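Speaker notes – club evening talk, "Getting a small basketball team through a long season"

Start when the coffee line dies down. Don't wait for the back row, they'll come in when they come in.

Hi everybody. I'm Eun-seong Bang, I've been assistant coach at Lurnden for a while now, and before that I played guard for Skotell, mostly from a seat on the bench, so I had a really good view of how coaches work. (Pause here. If they laugh, great. If they don't, move on fast.)

What I want to talk about tonight is the stretch between the opening games and March. Everybody loves the opener, everybody shows up for the playoffs, and in between there's this long gray piece where you play on the road, lose by four, get home at midnight and somebody has a math test in the morning. I think that's where our season got decided, and I want to tell you how we handled it, including the parts we handled badly.

Slide: the travel map

We played 22 league games. The longest trip was to Jurkberg, 300 kilometers each way by bus. First time we did it we left at noon, ate sandwiches at a gas station, got off the bus and went straight into warmups. You can guess the first quarter. We were down sixteen before anybody had touched the rim! I called two timeouts in five minutes and had nothing useful to say in either of them.

Second time we left at nine in the morning. Proper lunch, a walk by the river, an hour of lying around in the gym hallway doing nothing. We still lost – they're a good team – but we lost by three and the kids were mad about it, and I liked that a lot better than tired.

Ask the room: who here has a trip like that? Take two or three answers, no more. Last time this ate ten minutes.

Slide: minutes

OK, minutes. I used to ride my best five. Our center, Lim, was playing 36 minutes a night in the fall and I was proud of that, which is embarrassing to say out loud. By the winter break Lim's free throws were hitting the front of the rim, every one. So we set a ceiling of 30 for everybody, close game or not. I broke it twice. Both times my head coach let me know on the bus.

What the ceiling did for us was make the bench real. If number nine knows she's going in during the second quarter no matter what, she practices differently all week. She asks questions. She watches the other team's number nine.

(Skip the part about the zone press if we're past 7:30. Nobody ever minds.)

Slide: practice length

We went from two hours down to 90 minutes, and then 60 on the day after a road game. The hour was shooting, stretching and one thing from film. Just one! I'd have a list of eleven things and I'd have to pick, and picking was hard for me. Some weeks I picked wrong. We spent an hour on inbounds plays before a game where the inbounds were fine and we couldn't rebound at all.

Shots: the kids kept their own tally in a notebook, and one of the guards wrote down 878 threes over the winter, makes and misses. I'm putting that number up because she asked me to.

Slide: food at home

A quick word for the parents. Late games mean a late dinner, and a late dinner usually means chips. Cook double the day before, rice or pasta, something with eggs, and leave it where a hungry teenager can find it at eleven at night. Fruit on the counter, too. They'll eat what they see.
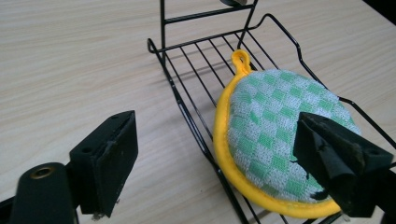 Black wire rack on a pale wooden table.

Slide: what I'd change

I'd schedule the individual talks earlier. We did ours in February, and two players had been unhappy since the fall and I hadn't noticed. Ten minutes each, in the gym, sitting on the bleachers. No clipboard.

I'd also rest the coaches. I mean it, take a practice off and let the other one run it.

Questions. If somebody asks about the roster for next year, say we don't have it yet. Leave my email up on the screen, and remind people the sign-up sheet for the shooting clinic is by the door.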